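The Vunstead Register of Finds

The Register of Finds at Vunstead was established to record any object of age recovered from the foreshore between the old pier and the Gisodham outfall. The rules required that each find be entered with the name of the finder, the state of the tide, and a brief statement of the circumstances. The rules did not require that the object be valuable. Most were not.

Matěj Hrubý served as Keeper of the Register for 30 years. He held the office in the manner of his predecessor, which is to say that he sat on Tuesday afternoons in the upper room of the harbor office and received whatever was brought to him. He had printed a notice stating the hours and had fixed it to the door at the foot of the stairs. Persons arriving outside those hours were directed to the notice.

In October of his last year, a girl of 8 came up the stairs with something wrapped in a dish towel. Her surname was Nouri. The Keeper asked her to be seated and to state the circumstances.

She said that she had been walking below the clay bank at low water. The bank had slipped in the night. She had seen a curved edge in the mud and had dug it out with a mussel shell.

The Keeper unwrapped the towel. Inside lay a section of rib, dark as tea and heavy for its length, belonging to an animal that had not been seen on that coast since before there were people to see it. He had entered one other such bone in the Register, and he had found that one himself, as a boy, below the same bank.

"Does anyone else know the location?" he asked.

"My grandmother. She said to bring it to you. She said you would write it down and keep it."

"The Register does not keep finds," said the Keeper. "It keeps the record of them. The find remains with the finder unless the finder chooses otherwise."

The girl considered this. She asked whether people usually chose otherwise.

"Seldom," he said.

He measured the bone and wrote the length in the column provided. He wrote her name, and asked her to check the spelling. Under circumstances he wrote: Recovered by hand from fallen clay, low water, finder alone. She asked him to add the mussel shell. There was no provision in the rules for the recording of tools, but there was room on the line, and he added it.

When the ink had dried, the girl turned back through the pages. The Keeper did not permit this as a rule. She read slowly, with one finger under the words. A clay pipe, stem broken. A horse's tooth. A coin, worn smooth, origin not determined. A boot buckle. A horse's tooth. She went on in this way until she reached the older hand, and there she stopped.

"This is you," she said.

The entry was in the writing of the former Keeper. It gave the name of Matěj Hrubý, the tide as low, and the find as a portion of rib. The column for circumstances had been left blank.

"He did not ask me," said the Keeper. "I believe he was late for his supper."

"You could fill it in now."

He explained that entries could not be amended after they were signed. The rule had been adopted following a dispute over a sword hilt, and it had been observed without exception. The girl did not argue the point. She folded the towel over the bone and asked what the circumstances had been.

The Keeper found that he was able to tell her. It had been early, and cold enough that the pools had skins on them. His brother had gone ahead to look at a boat. He had slipped on the clay and put out his hand to save himself, and his hand had come down on the bone. He had thought at first that it was a root. He had pulled on it for a long while, and when it came free he had sat down in the mud and had not called out to anyone — he could not have said why, then or since.

"What did you do with it?" the girl asked.

"My brother took it to sea with him, for luck. The ship was the Hevodeck."

She seemed to know the name. There was a stone for the Hevodeck at the end of the pier, and children were taught to read from it. She looked at the bundle in her lap for some time. Then she set it on the desk, on the side nearest to him, and pushed it forward with both hands.

"The Register does not keep finds," the Keeper said again.

"It isn't for the Register."

She went down the stairs. He heard the door, and after that the gulls on the roof. The office was due to close. He took up the pen and opened the book to the day's entry, where the last column, headed Disposition, had yet to be completed. In 200 pages it had seldom held anything but the words Retained by finder.

He wrote: Given. He signed the line, put the cap on the pen, and remained seated until it was too dark to read the notice at the foot of the stairs.

The following spring the new Keeper moved the hours to Thursday. The bone is on the windowsill of the upper room, where it is not listed in any inventory, and children who come up with their parcels are allowed to hold it if their hands are clean.
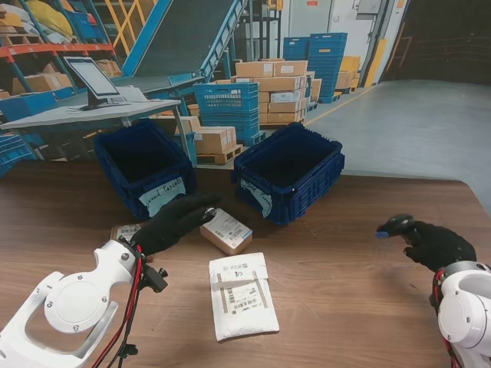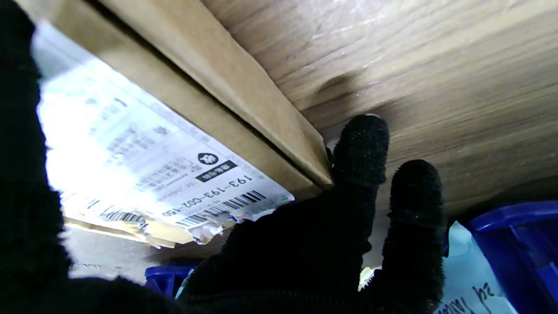 Why was the first bone never recovered?
Matěj's brother carried it aboard the Hevodeck for luck, and the ship was lost, so the only trace of it at Vunstead is the unfinished entry in the Register.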